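Home / About / Your Questions

Hi, and thanks for dropping by! I get a lot of the same emails about the deals page, so I've put my answers in one spot.

Do you get paid when I buy something?

Sometimes. If you click through to a store like Rerklow or Goleck and order, I may earn a small commission. You pay the same either way, and I post plenty of deals I earn nothing on.

The price was different when I clicked. What gives?

Ugh, I know. Prices can change in minutes, and I'm only one person with a laptop and a cold coffee. Check the cart total before you pay, and if a deal is dead, leave a comment so I can cross it out.
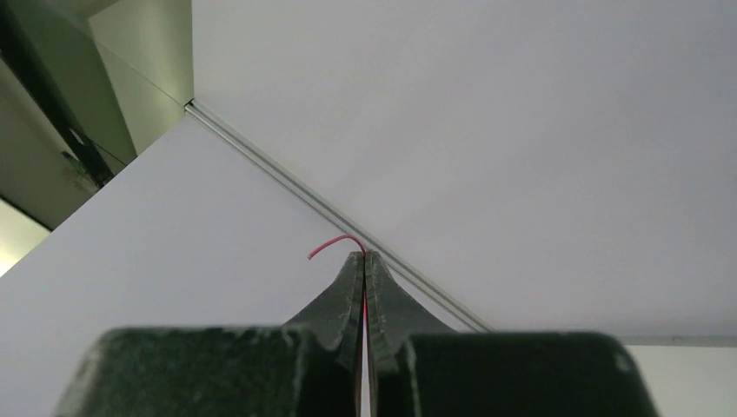
Two gripper fingers, closed at the tips.

Can I stack a coupon code with a sale price?

Depends on the store. Baptista lets you use 2 codes per order (my favourite!), but Rerklow takes one and that's your lot. Gift cards don't count as codes, so go ahead and use those too.

How long do I have to return things?

Most of the shops I list give you 30 days. Vusolville only gives you 27, which is an odd number and caught me out in February with a pair of boots. I still have the boots. They still don't fit.

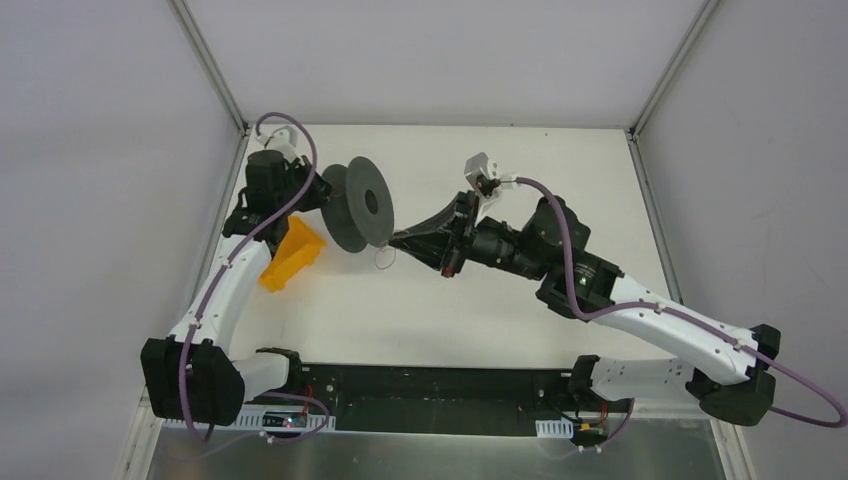
Anyway, keep your receipt email and don't cut the tags off until you're sure.

Is free shipping really free?

Usually there's a minimum spend. I put it in brackets beside the price whenever I can find it, and if you live somewhere remote, have a look at the surcharge page first.

Who won the gift card draw?

Þórarinn Egilsson did, out of 153 entries. Congratulations! The next draw goes out to newsletter subscribers, so sign up if you haven't yet.

Last updated 15 June 2022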